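4.2 Latenz und Klangurteil bei kabellosen Kopfhörern

Von Rosalinda Dagdag und Ottó Borbély
28. Juli 2021

Die Hersteller kabelloser Kopfhörer werben seit Jahren damit, dass der Unterschied zur Kabelverbindung nicht mehr hörbar sei. Belege dafür findet man selten.
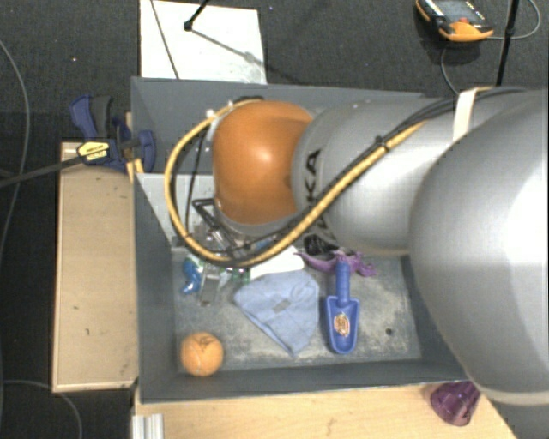 Auch die oft zitierte Erhebung von Lucero und Tan hilft nur begrenzt weiter. Sie stützt sich auf 1553 Einzelurteile, die jedoch über ein Webformular abgegeben wurden, ohne Kontrolle über Quelle, Lautstärke oder Umgebungslärm. Wer mit dem Telefon in der Straßenbahn sitzt, wird kaum einen Codec vom anderen unterscheiden. Daraus auf Gleichwertigkeit zu schließen, halten wir für voreilig.

Für den eigenen Versuch in Nastitz wurden 62 Personen eingeladen. Jede hörte fünf Musikstücke zweimal, einmal über Kabel und einmal über die Funkstrecke des Wirside-Kopfhörers, in zufälliger Reihenfolge und mit angeglichenem Pegel. Bewertet wurde auf einer Skala von 0 bis 100. Die Umschaltung übernahm ein Gerät von Karwood; welche Verbindung gerade aktiv war, wusste auch die Versuchsleitung nicht.

Abb. 5: Versuchsplatz bei Wendt, Nastitz.

Bei der Klangqualität lagen die Mittelwerte beider Verbindungen so dicht beieinander, dass wir daraus nichts ableiten möchten. Anders sieht es bei der Verzögerung aus. Sobald zur Musik ein Bild gezeigt wurde, fiel die Bewertung der Funkstrecke deutlich ab, und zwar auch bei Teilnehmenden, die zuvor angegeben hatten, auf so etwas nie zu achten. Der vom Hersteller beworbene Modus mit niedriger Latenz änderte daran wenig. Ob er während der Versuche durchgehend aktiv blieb, ließ sich am Gerät nicht ablesen, was für sich genommen schon ein Mangel ist.

Villanueva wendet ein, dass geübte Hörer strenger urteilen und das Ergebnis verzerren. Der Einwand ist berechtigt, eine getrennte Auswertung nach Hörerfahrung war mit unserer Stichprobe aber nicht sinnvoll. Eine Wiederholung mit einem zweiten Kopfhörermodell ist für März vorgesehen. Bis dahin gilt der Befund nur für die hier geprüfte Kombination aus Sender und Empfänger.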